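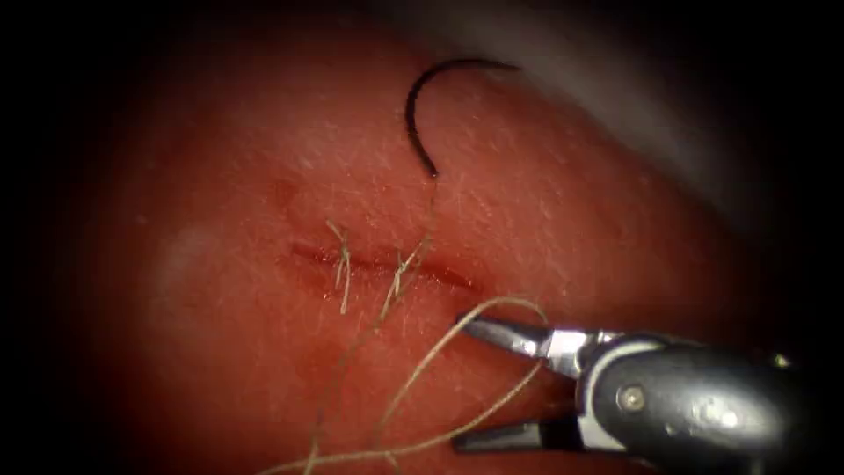 Two stitches in, with the needle driver open and a loop of thread over its upper jaw.

I spent Tuesday afternoon with the Edwards surgical robotics club, and I have never been so tense watching somebody else tie a knot!

The club has entered the Barko student suturing challenge, and the job sounds simple enough on paper. You get a practice pad of tissue with a cut in it, a curved needle and a length of thread, and you have 15 minutes to close the cut using robot arms. Everything gets judged on the video, so the stitches have to look good up close (and up close is not kind to anybody's knots, let me tell you).

The students work from a console at the far end of the lab and write their own control code, which was up to 2,928 lines when I visited. One pair drives, another pair watches the screen and calls out where the thread is going. There was a lot of "left, left, no, your other left." They had a whole discussion about how long to leave the tails, too, and I don't think it got settled before I had to go move my car.

I got a turn at the controls and it was humbling. Picking up the needle took me most of a song on the radio, and then I dropped it. The students say the thread is the harder part anyway. It curls up wherever it wants, and you have to keep a loop on the jaw while you go looking for the loose end — that's the bit they practice over and over.

Teams are scored out of 80, with points for spacing, for how well the edges come together and for finishing on time. The club's travel money is coming from Doltix, a local parts shop, plus a bake sale that brought in $589. I bought two of the lemon bars and would have bought more.

The challenge is in October at the Besier Center, and the doors are open to anyone who wants to watch. Parking is free after 5 p.m. in the lot behind the building.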